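**Workshop notebook, paper conservation — Groltstead, April**

Entry opened 8:40 a.m. Present: M. Quintana, T. Witkowska. C. Montes joined after lunch.

Work resumed on the Maltcombe ledgers. Volume 3 was removed from the press and the new spine lining examined. Adhesion is satisfactory over most of the length; the tail end lifts slightly at the joint and will be pasted down again before the cover is reattached. The original sewing has been kept. Ms. Witkowska advises against further consolidation of the text block at this stage, and the undersigned agrees.

Paste for the day was prepared from wheat starch, cooked 36 minutes and strained twice. The first straining left a fine grit, traced to the old sieve. The sieve has been withdrawn from use and a replacement requested from Havlíček. Until it arrives, colleagues are asked to use the horsehair sieve on the upper shelf and to wash it immediately after use.

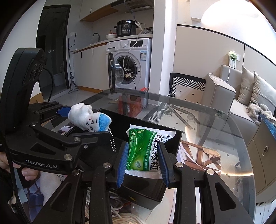 Repair tissue was tested on offcuts in three weights. The middle weight remains the best match for the ledger paper, though its tone is somewhat cool beside the later gatherings. A toned batch will be made up with dilute acrylic, using the proportions recorded by N. Montes in the previous notebook. Her samples have held their color well in the window test and need not be repeated.

Leaf count for the full set now stands at 2,594, of which 1,270 have been surface cleaned. Volume 5 accounts for 86 leaves with losses at the fore edge, all of them in the second half. The pattern suggests damp entering from one side while the volume lay flat. Mr. Montes notes a similar stain on the lower board and proposes that the two be recorded together in the condition report.

Iron gall ink: bathophenanthroline strips gave a faint pink on two entries in volume 4, and no change elsewhere. No aqueous treatment is to be carried out on that volume until the results have been discussed with A. Athanasiadis. Dry cleaning may continue, with soft brush only. Please do not use the vulcanized sponge near the ruled columns — the red ink offsets at the lightest pressure.

Humidity in the workroom rose during the afternoon and the drying stacks were slow. Blotters were changed at 1:15 and again at 4:00. The stack nearest the sink should be changed first tomorrow.

Outstanding:

- Paste down tail of lining, volume 3
- Confirm board thickness with Brumari before cutting
- Relabel the tissue drawers; the two lightest weights are interchanged
- Return the brass weights to the second bench

Entry closed 5:20 p.m. — M.Q.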